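# How Glassware Stands Up: Racks, Funnels, and Cork Rings

Laboratory glassware comes in many shapes, and a lot of those shapes do not stand up by themselves. A drinking glass has a flat bottom. A round-bottom flask has no flat part at all, so it rolls. A funnel has a narrow tube at the bottom, so it tips over. Each of these needs a support.

This page covers three supports: the rack, the clamp or hole, and the cork ring.

## The funnel

A funnel has two parts. The wide part on top is the **cone**. The narrow tube underneath is the **stem**. Liquid poured into the cone slides down the sloped wall and leaves through the stem in a thin stream. A thin stream is easier to aim into a small opening. 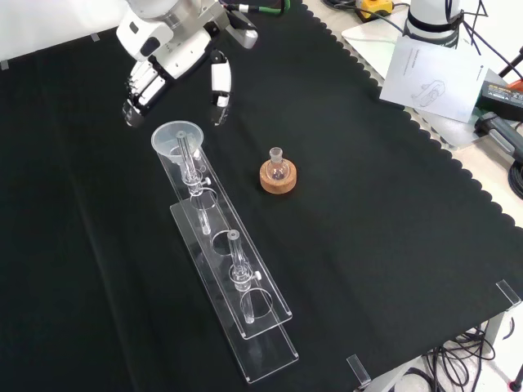

A **separatory funnel** is a different tool with a similar name. It is a closed glass vessel with a small tap near the bottom, called a **stopcock**. Turning the handle one way opens the tap. Turning it the other way closes it.

Separatory funnels are used with liquids that do not mix, such as oil and water. After a few minutes of standing still, the two liquids form layers. The heavier layer sinks. A chemist opens the stopcock, lets the heavier layer drain, and closes the stopcock when the line between the layers reaches it. The lighter layer stays inside.

## The rack

A rack holds glassware upright. One common design has a base plate at the bottom and a second plate above it. Rods connect the two. The upper plate has round holes, and the stem of a funnel fits through a hole while the wide part rests on top.

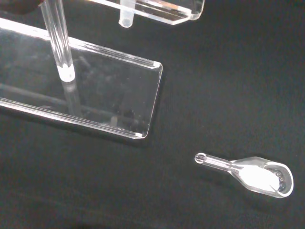 Clear racks are often made of **acrylic**, a hard plastic. Acrylic is lighter than glass and does not shatter as easily. It lets you see a stem or a tap from the side. It also scratches, so it should be wiped with a soft cloth and never with a scouring pad.

Clear objects can be hard to see on a pale table. A black cloth helps. Light bends and reflects at the edges of glass and plastic, and on a dark background those edges appear as bright lines.

## Setting up a rack

1. Put the base on a level surface.
2. Check that the rods are firm.
3. Close every stopcock.
4. Lower the funnel slowly, stem first.
5. Let go only when the cone is resting on its support.
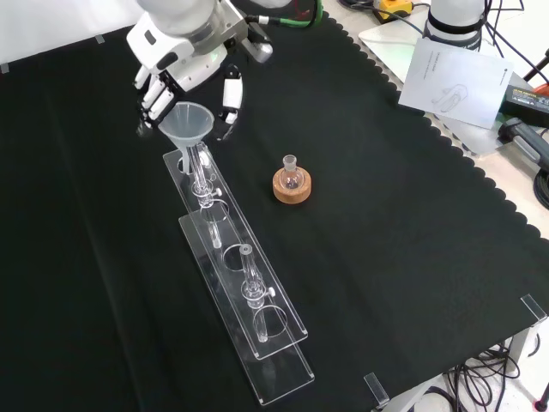 Goggles are worn for all five steps, even when the glassware is empty. An adult handles anything cracked.

## The cork ring

A cork ring is a thick ring with a hole in the middle. The bottom of a round flask sits in the hole, and the ring touches the glass all the way around. Cork is slightly soft. It grips the flask without scratching it.

The ring must match the flask. If the hole is too wide, the flask drops through and touches the table. If it is too narrow, the flask sits high and wobbles.

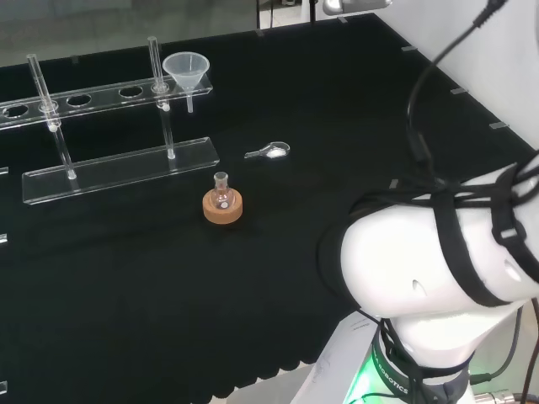

*Text by Darlene Lapointe | Stalgate Young Science Pages | Reading time: 4 minutes*

## Try it at home

You need a plastic kitchen funnel, a table tennis ball, a roll of tape, and an empty jar.

Place the ball on the table and tap it. It rolls. Now lay the roll of tape flat, set the ball in the center hole, and tap again. The tape is doing the job of a cork ring.

Next, stand the funnel in the mouth of the jar. The rim of the jar supports the cone, and the stem hangs inside. Pour in a little water and watch where it leaves the funnel.

## Words to know

- **Cone:** the wide, sloped part of a funnel
- **Stem:** the narrow tube below the cone
- **Stopcock:** a tap that opens and closes by turning
- **Acrylic:** a hard plastic that can be made clear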